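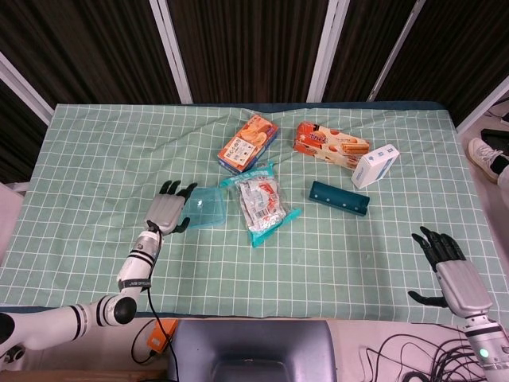
23 Aug 2026

Left hand again. Same as before, it stopped over the table with the fingers open and stayed there, and the log said everything was fine. Qiuyue read the log out to me twice. I said I could see the hand and she could see the hand, so I didn't much care what the log thought.

What bothers me is that there was no alarm. If it had thrown a fault I'd have gone home happy. The grasp command went out, the software marked it done, and the fingers never closed. Then the arm carried on to the drop position holding nothing and let go of nothing. It did that 23 times before anyone stopped the run. All 23 are down as good picks.

Güven thinks it's the cable at the wrist. He may be right, he usually is about cables, but he also thought it was the cable in February and we swapped it and had two quiet weeks and then this. Two quiet weeks is what you get from a loose connector if you look at it sternly. I asked him to wiggle it with the power on and watch the readings. He wouldn't, with his fingers that close to the hand, and I was ashamed of having asked.

Which brings me to the other thing. Waldemar reached in for the wafer roll box while the arms were live. He says it was paused. Paused on the screen, sure – the same screen that was telling us the hand had closed. I made him hit the stop button and we had words. I was louder than I needed to be. Still think I was right.

Zelitar wrote back this afternoon. They say the hand is rated for 1,000 hours and ours has nowhere near that, so it must be "an integration issue." Everything is an integration issue if you sell the hand and not the arm. Lucyna wants to send them the raw motor currents. Fine, but I'd bet lunch they ask us to update the firmware first.

The Perer people still expect a demo, and Wubit has promised them 2,000 picks with the snack packets. I told her I won't sign off on a count the robot makes of itself. She asked what it would take. Somebody at the table with a pencil, I said, and she laughed, and I wasn't joking.

Left hand comes off in the morning. Bring the small hex keys from home, the ones in the drawer there are all rounded off.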